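Bench notebook, packing and small goods
Monday, started 9:40

12 shares · 2 comments

Picked up where the last entry stopped, on the small character goods. The Gouveia crate is finished and closed. What is left is the stationery and pencil-case lot from the Ekham shop, which came in mixed with hair clips, key rings and loose stickers. Sorted the lot by type first and left condition for later. Doing both at once last time meant handling everything twice.

The job for today: find out which containers will take which small items without the item getting bent or the container bulging. The shop wants them sold as filled sets. Each set is one container and whatever goes in it, at one price. I said I would have a packing list ready before the end of May and I am behind on it.

Soft containers first. Fabric pouches are forgiving on shape and bad on weight. Anything heavy goes to one corner and the pouch hangs crooked on the peg. Tried a stapler in one and took it out again. Pens are fine. Erasers are fine if they go in last.

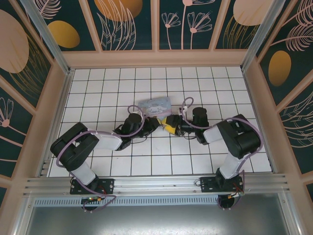
Pale blue pouch with the white cartoon character, and the yellow piece overlapping its edge.

Notes on soft containers as a group:

Zipper pulls — check every one before filling. Two in the earlier batch came off in my hand and I had already packed both. Those are in the repair tray with a bit of tape on them.

Fill level — stop well short of full. The zipper should close with no tugging. If it needs a second hand to hold the sides together, take one item out.

Print side — goes toward the customer, so the stiffest flat item (ruler, card, notepad) goes in directly behind the print. It keeps the face of the character from folding down the middle. This made more difference than anything else I tried this morning.

Light colors — wash hands first, and keep the marker pens in their sleeves. I had a blue smear on a cream pouch last week and it did not come out with soap. That one is off the list.

Stopped at 11:15 to look for the stock sheet. Sheet 431 is the right one for this lot. I had been writing on the sheet for Torkum, so the first few lines there need crossing out and copying over. Did that before going on.

Sheet 431 says 800 stickers. I am not going to check that by hand. Weighed a small bundle and will work from the weight, and if it comes out badly short I will write to Ekham then.

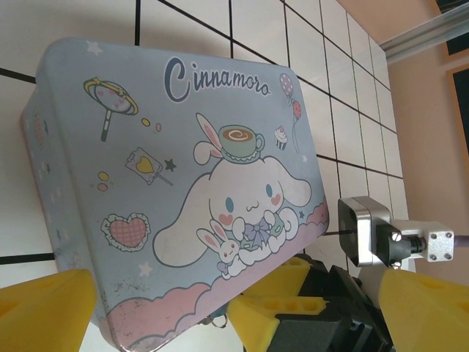 Hard containers need a separate rule, and after going back and forth I think the rule is that the lid decides the grade. Customers look at the lid and hardly at anything else, and most of the complaints we got on the Plirkska order were over surface marks. Dents were mentioned once. The light blue Cinnamoroll-type tin, the one with the puppy carrying a teacup on its head, is a fair test for this: the artwork is all readable, lettering included, but there are spots and scuffs on the printed surface. I would call that second grade. It can go in a filled set at the lower price with a line on the tag saying the lid has marks. It should not go in with the gift sets. For anything with this much small artwork on it I also want the price sticker on the underside, or on a paper band. Peeling a sticker off a printed lid is how we lost the green one.

Lining for tins: one sheet of tissue, folded once. Tried it with no lining and the key rings rattle, and they will scratch the inside on the way to the shop. Tried foam offcuts and the lid would not sit flat. Tissue is enough.

Long items go in corner to corner. Most of our pencils are too long unsharpened to lie straight in the shorter tins, so measure before putting them on the packing list. I wrote three sets down this morning that cannot be packed as written and had to strike them.

Also found an old tape measure marked 1952 at the bottom of the Ekham box. It is not on the sheet. Put it in an envelope with their name on it and it goes back with the next delivery.

Still to do:
- copy the grades onto the new tags
- more tissue, the roll is nearly out
- decide if stickers go inside the set or stapled to the header card
- ask Ekham about tins with marks, whether they want them at all
- repair tray, zipper pulls

Leaving the sorted trays on the left side of the bench. Please do not stack anything on the soft ones — the card backs bend.

2 comments · Share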